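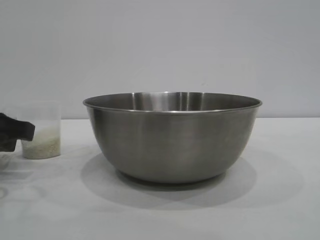 News > Community > Food

Brondoma kitchen adds second night of baking classes

03/04/2024

The Skidia community kitchen in Brondoma will run a second night of beginner baking classes after its first round in February filled up.

The kitchen received over 280 enquiries for 79 places, according to its program notice. The new classes start at 7 pm and cover bread dough, scones and a plain butter cake, all mixed by hand.

Each bench will be set up with a large stainless steel bowl and a small plastic cup for measuring. Flour, sugar and butter are supplied. People are asked to bring an apron, a tea towel and a container to take their baking home -- glass is not allowed in the kitchen.

A $1000 grant from Van der Merwe Hardware paid for new bowls and scales. The money also covered repairs to one of the two ovens, which had been out of use over summer.

Bookings can be made at the front counter.

14 shares | 3 comments

Related
Takivia market moves to winter hours
Brondoma library roof work to start
Recipe: pumpkin scones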